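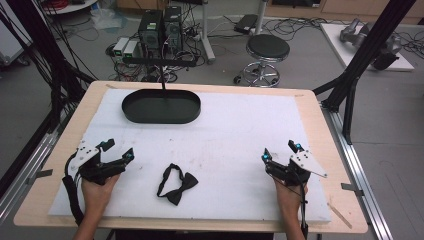 机器人的手为什么大多只有两根手指?

两根手指就能夹住日常生活里的大部分东西,而且零件少、价钱低、坏了容易修。工程师把这种手叫作“夹爪”。手指再多一些,能做的动作当然也更多,可是每根手指都要有自己的电机、自己的线,还要有人教它该往哪儿弯。

你可以先做个实验。把一只手的中指、无名指和小指收起来,只留拇指和食指。现在去拿铅笔,去翻书,去把袜子从抽屉里拎出来。是不是都行?再试试系鞋带。系鞋带的时候请准备好耐心,也请提前告诉家里人,你没有生气,你只是在当机器人。

夹爪也分好多种

最常见的是平行夹爪。它的两根手指像电梯门一样,面对面地合拢,又面对面地分开。它的优点是老实:你让它合到多宽,它就合到多宽。缺点也是老实:你让它合到多宽,它就合到多宽,中间有没有一只鸡蛋,它不太关心。

第二种是弯指夹爪,手指有关节,合上的时候会往里抱。拿苹果、拿杯子,它比较在行。拿一张纸呢,它就像戴着棉手套的人捡硬币,忙了半天,硬币还在地上。

第三种是软夹爪,手指用橡胶一类的材料做成,捏草莓也不容易捏坏。可要它去拧一个紧紧的瓶盖,它会很有礼貌地滑过去。

第四种严格说起来没有手指,是吸盘。它对付平平的纸箱特别厉害,对付毛衣就不行了。毛衣上全是小洞,空气从洞里溜进来,吸盘就吸了个寂寞。

那么,哪一种最好?大人们为这个问题吵了很多年,吵完以后一般会去做测试。

怎么给夹爪考试

在一个叫Zullthorpe的工作室里,有几位工程师专门给夹爪出考题。卡特里奥娜·斯特罗恩(Catriona Strachan)负责出题,戈皮纳特·阿恰里(Gopinath Achari)负责考试,汉娜·克拉格(Hanne Kragh)负责记分。三个人的关系跟学校里差不多,也就是说,考试的人总觉得出题的人太狠。

他们考的是两款夹爪,一款叫Stikelar,一款叫Bronik。Stikelar的指尖窄一点,像镊子。Bronik的指尖宽一点,像锅铲,不过没有人当着它的面这么说。

考题分成三组。

硬的东西:木块、勺子、塑料杯。这一组是送分题。硬东西的形状不会变,你从左边夹它是那个样子,从右边夹它还是那个样子。

滑的东西:光溜溜的塑料盘子、玻璃弹珠、包着糖纸的糖。弹珠那一题,戈皮纳特考完以后在地上爬了很久。

软的东西:手帕、袜子、领结。你大概会想,领结又轻又小,有什么难的?请往下看。

领结为什么是个坏脾气的考题

桌上的领结有两个部分,一个是硬一点的蝴蝶结,一个是绕脖子的带子。带子可以弯成各种样子:围成一个圈,拐一个弯,或者自己跟自己缠在一起。今天放下去是一个样,拎起来再放下去,就换了一个样。

木块每次都以同一张脸来见你,领结可不这样。机器人的程序如果只记住了“带子在蝴蝶结上方,围成一个弯”,下次带子跑到旁边去了,它就会认认真真地夹住一把空气,然后认认真真地把空气搬到目的地。

还有一件麻烦事:颜色。黑色的领结放在白色的板子上,相机一眼就看得出来。要是黑色的领结放进黑色的盘子里,相机看到的就是一大片黑。你在晚上关了灯找黑袜子,大概也是这种心情。

汉娜给领结题定了评分办法。夹住带子,得一分。把领结拎起来,没有掉,再得一分。放进盘子,而且带子没有挂在外面,得最后一分。戈皮纳特问,挂在外面一点点能不能给半分。汉娜说不能。

手里握着的夹爪

夹爪不一定要装在机械臂上。有一种办法,是由人把夹爪握在手里,一手一个,像握着两把奇怪的大钳子,然后用它们去干活。

为什么要这么做呢?机械臂很慢,很重,也很贵,而且每换一款夹爪,就要拆螺丝、接线、重新调试。人的胳膊就方便多了,不用调试,吃饱饭就能用。用人的胳膊带着夹爪去试,可以很快知道这款夹爪的指尖合不合适,开口够不够宽,从哪个角度去夹比较顺手。

还有一个好处:人干活的过程可以记录下来,给机器人当课本。夹爪什么时候张开,什么时候合上,朝哪个方向歪了一点,机器人以后都可以照着学。课本里最好也有一些失败的例子,这一点戈皮纳特贡献很大。

握着夹爪干活,跟用自己的手指干活,感觉完全不同。你的指尖能觉出布料有多厚,夹爪不会告诉你这些。你只能看。新手最容易犯的错误,是以为自己夹住了,手一抬,领结还好好地躺在那里。

达格妮·斯文比约恩斯多蒂(Dagný Sveinbjörnsson)是工作室里握夹爪最稳的人。她给新手的建议有这么几条:

胳膊肘放低,肩膀不要耸起来。
先看带子朝哪边弯,再伸夹爪。
一只夹爪夹带子,另一只等一等,两只一起冲上去会撞在一起。
夹住以后停一下,数一声“一”,再往上抬。
累了就放下,别逞强。

(翻译成中文的时候,她的姓让我们查了三遍字典。如果还是写得不够准,请她原谅。)

相机也要参加考试

光有手不够,还得有眼睛。机器人的眼睛就是相机,相机装在哪儿,也有讲究。

装在高处,能看见整张桌子,知道盘子在哪儿,领结在哪儿。但是夹爪一伸过去,常常把最要紧的地方挡住。你在写作业的时候,旁边的人想看你写了什么,你的手正好盖在字上,就是这个道理。

装在夹爪上,离东西很近,看得很清楚。可它看见的地方很小,好比拿着放大镜逛动物园,逛了一下午,只认识了大象的一块膝盖。

所以有的工程师两种都装。装了两种以后,他们又有了新的烦恼,因为两台相机拍下来的画面得对上时间。要是一台比另一台慢了100毫秒,也就是十分之一秒,机器人就可能在高处看见夹爪张着,在近处看见夹爪合着。换成你,你信哪一个?

沃恩·惠特菲尔德(Vaughn Whitfield)管的就是对时间。他的办法很朴素:在两台相机都看得见的地方开一下灯,再关一下灯,然后检查两边的画面是不是在同一刻变亮。为了这件事,屋里的灯一闪一闪的,楼下的人以为他们在开舞会。

还有控制器

控制器是管夹爪的小电脑,它决定手指用多大的力气、走多快。

工作室试过一款叫Riis的控制器。它有两种脾气可以选。第一种叫“位置模式”,你告诉它手指要走到哪里,它就一定要走到那里,路上遇到什么都想挤过去。第二种叫“力模式”,你告诉它用多大的力气,它碰到东西、力气够了,就停下来。

拿木块的时候,两种都可以。拿纸杯的时候,位置模式让纸杯变成了一种新的形状。拿领结的时候,力模式也犯了难:带子太薄了,夹住带子和什么都没夹住,力气差不了多少,控制器分不太清。最后他们把两种混着用,先按位置走,快合上的时候再改成看力气。调这个“快合上的时候”,花了整整一个December,也就是十二月。卡特里奥娜在记录本上就是这么用英文写的,旁边还画了一张很不高兴的脸。

成绩单

两款夹爪一共考了1359次,里面有约700次考的是软东西。木块、勺子那些题,Stikelar和Bronik几乎分不出高下,汉娜记分记得直打哈欠。

滑东西那一组,Bronik好一些。宽指尖碰到的面积大,盘子不容易转。

软东西这一组,Stikelar好一些。窄指尖可以钻到带子下面去,宽指尖常常把带子推着走,一直推到板子边上。单说领结,Bronik有151次没能拿满分。汉娜把这些失败一次一次分了类,最多的一类叫“推着走”,第二多的叫“夹到了又掉”,还有一类叫“戈皮纳特打喷嚏”。戈皮纳特要求把这一类去掉,汉娜没有同意。

所以哪一款最好?要看你让它做什么。如果整天收盘子,选Bronik。如果整天整理衣物,选Stikelar。如果又要收盘子又要整理衣物,工程师会建议你给机器人左手装一个,右手装一个,然后他们会露出很期待的表情,因为这意味着又要从头考一遍。

在家里也能考

你需要两把厨房里的食品夹,最好一把头宽,一把头窄。没有食品夹,用两双筷子也行,用橡皮筋把筷子的一头绑起来。

再找一个有边的托盘或者浅盒子,还有几样东西:一块积木,一只袜子,一条丝带,一块橡皮。玻璃做的东西请不要拿,刀叉也不要拿。

把东西一样一样放在桌上,用夹子夹起来,放进托盘。每样东西试十次,在纸上记下来:夹住了几次,掉了几次,放进去了几次。丝带每次都要重新随便扔一下,让它变一个样子。你要是每次都把它摆得直直的,那叫帮它作弊。

试完一把夹子,再试另一把,比一比。然后闭上一只眼睛再来一遍,看看成绩变差了没有。两只眼睛帮我们判断远近,少了一只,你的夹子很可能会停在丝带前面一点点的地方,很自信地合上。

也可以请一位同学来记分。记分的人有没有汉娜那么严,你们自己商量。

小词典

夹爪:机器人用来拿东西的手。
指尖:夹爪最前面碰到东西的部分,很多夹爪的指尖可以拆下来换。
力模式:让夹爪按照力气大小来决定什么时候停。
柔性物体:领结、袜子、丝带这一类会变形的东西。工程师提到它们的时候,通常会先叹一口气。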